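Gukitz, at last

I've been meaning to write up the Gukitz trip since March, and the notes have been sitting in a drawer under the takeaway menus, so forgive me if some of it comes out in the wrong order.

For anyone who's new: I follow small rockets. The big launches get all the telly coverage and I love those too, but what really gets me out of bed is a suborbital sounding rocket with a payload about the size of a kitchen bin, built by people who all know each other by first name. Zadari is exactly that sort of outfit. Their new one is called Gallardo, and it had its second static firing while I was there to watch!

A static firing, if you haven't seen one, is the engine bolted to a stand and run as though it were flying. Nothing goes anywhere. It is still the loudest thing I've ever stood near. The viewing bank at Gukitz is 2640 metres from the stand, which sounded miserably far when I read it in the joining instructions and felt quite close enough once the thing lit. You see the plume first, completely silent, and you have long enough to think "oh, it's going" before the noise arrives in your ribs.

It wasn't a smooth morning. The first count stopped at T minus 4 minutes for a valve that was reporting closed and open at the same time (a sensor, they decided, but they checked the valve anyway, good for them). Then a long hold. There were some 100 of us on the bank, sharing flasks and passing one decent pair of binoculars up and down the row. I got talking to Jana Mühlbauer, who worked on the injector, and she drew me the whole propellant feed on the back of a car park ticket. I still have it. It's the best souvenir I've ever brought home from anywhere.

What I hadn't understood before she explained it is how much of the test is about stopping. Lighting the engine is a worry, of course, but a hard shutdown sends a pressure wave back up the lines, and on the first firing theirs was higher than the model said. So this time they closed the valves in a slower sequence, and half the people in the control cabin were only there for that last bit of the trace.

It ran the full duration. I shouted. Quite a few of us shouted.

The recovery side is the part I know least about. Rallix are doing the parachutes, and I missed their talk because I'd queued for chips — my own fault, and the chips weren't even hot. If anyone took notes, please send them over. I'd love to know how they test a drogue for those speeds without simply throwing it out of an aeroplane and hoping.

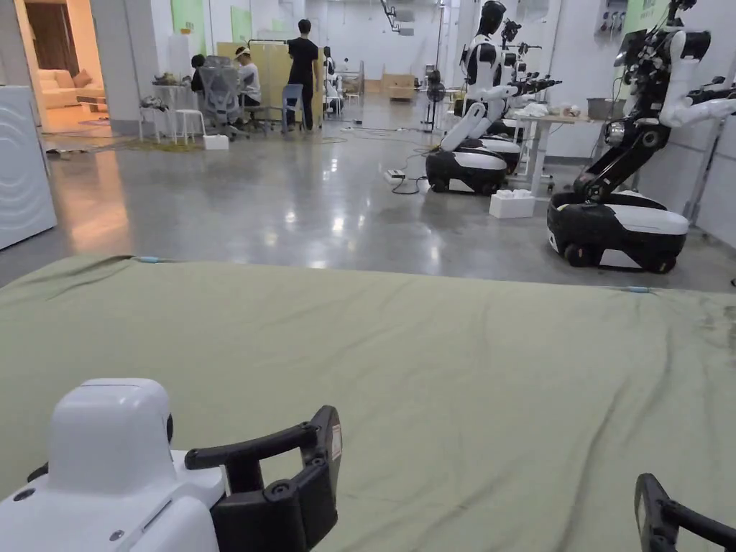
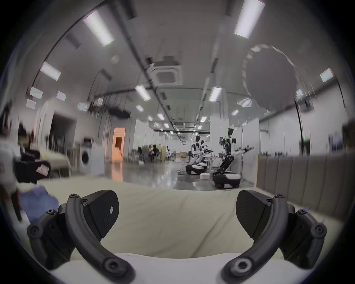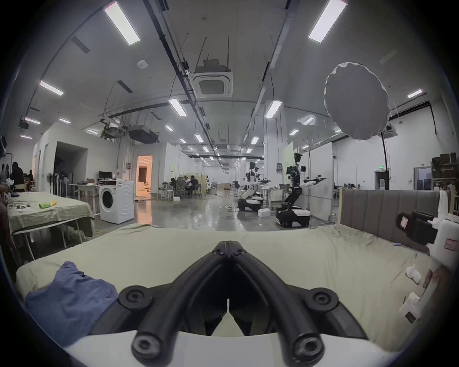 The next step for Gallardo is a full stack on the rail, fuelled and then drained again, with no ignition planned. I know that sounds dull. I'm going anyway! Jana reckons the draining is where you find out whether your seals are any good, and after the ticket drawing I'd believe anything she told me about plumbing.

Practical bits, as I've had emails. Book early, the bank fills up. Bring ear defenders, proper ones, and a second jumper. My running total of photos from the trip is 3343, most of them of a motionless test stand, and I'm slowly getting through them in the evenings — I'll put the plume sequence up once I've straightened the horizon.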